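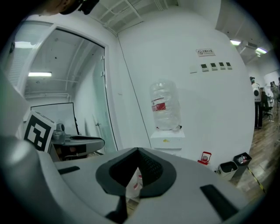

The Water Corner at Plornwood

I keep promising a proper gallery of our rooms at Plornwood, and I keep starting with the big impressive spaces and then giving up halfway. So this time I'm starting with the corner where everybody ends up anyway (me included, usually with an empty mug): the water dispenser by the glass door.

The jug
Big, clear, upside down, with its red-and-white band around the middle and the crinkly wrapper still on. I grew up in a house with one of these and I still love the glug it makes when a bubble goes up! We order from Stelside, 40 jugs at a time, and they stack them in the hallway whether we like it or not.

The stand
Plain white, with one small yellow sticker on the front. We looked at a fancier Cuadros model with a touch panel, and it was $299 before delivery, so plain white it is. I like it better every month.

The glass door
My favorite thing in the whole place, a tall one in a white frame. It lets you see right through to the little room next door, white walls, pipes or rails across the ceiling, fluorescent light and all. Before the door went in, that room felt like a closet. Now people wander in there to make phone calls.

The sign on the wall
Small, white, red circle, up and to the right of the jug. I have walked past it so many times that I'd stopped noticing it until I sat down to write this page.

The ceiling
White beams and a gridded vent panel. The vent hums a bit in April when the system switches over, and then it settles down. I wanted to paint the beams green. I was outvoted, and I'm still a little sore about it.

Coming next: the Jiser room, which has the good chairs and 50 coat hooks (yes, fifty, it used to be a school cloakroom). I need to tidy the shelves in there first, so give me a couple of weeks.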